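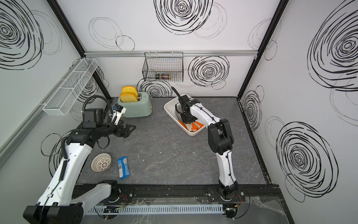

Big black spirals and circles on white walls, with a dark grey floor.

June, half past nine in the evening
By Todorova

Still light enough to write at the window without the lamp, so I shall make the most of it. My shoulders ache, my hair has paint in it and I have eaten toast for both lunch and supper, but the back bedroom has its first coat and I am very pleased with myself (possibly more pleased than one coat deserves).

I had meant to start early. Then the kettle needed descaling, and the post came, and I found the box of old letters at the bottom of the wardrobe and sat on the floor with them until nearly eleven. There was a postcard from Hivau that I don't remember getting at all, with a blue harbour on the front and a recipe for fish soup squeezed in on the back, the last line running up the side and round the stamp. I have pinned it up in the kitchen. I might even make the soup, if I can work out whether that word is fennel or funnel.

The colour is called Namau, and on the little card it was the softest warm white you ever saw, like the inside of a shell. On the wall it was nearly pink for the first hour and I had a bad moment on the stepladder, thinking of the 461 I have put aside for this room and how much of it was already in the tray. By teatime it had calmed down, or I had. The corner by the chimney drank up far more than its share and will want going over again before I so much as think about the second coat everywhere else.

What I can't settle is the wall behind the bed. I keep coming back to those spirals, black on white and as loose as a telephone doodle, and wondering whether I could do something of the sort myself with a fat brush and a steady breath. Smaller, I think, and perhaps in a brown. It would be a good deal cheaper than the Traltoder paper, which has herons on it and which I have visited in the shop so often that I feel I ought to bring it flowers. I did a few practice circles on the back of the lining paper after supper — they came out like potatoes. A second row came out like slightly better potatoes.

The windows are propped open for the smell and there is a blackbird going on the roof opposite, the same four or five notes and then a great flourish, as if he has only just thought of it. I used to sleep in that room when it rained because you could hear it on the slates. I had quite forgotten that until I was lying on the floor doing the skirting board.

Tomorrow the chimney corner, and new sandpaper, and ring about the curtain rail. Must soak the brushes before bed.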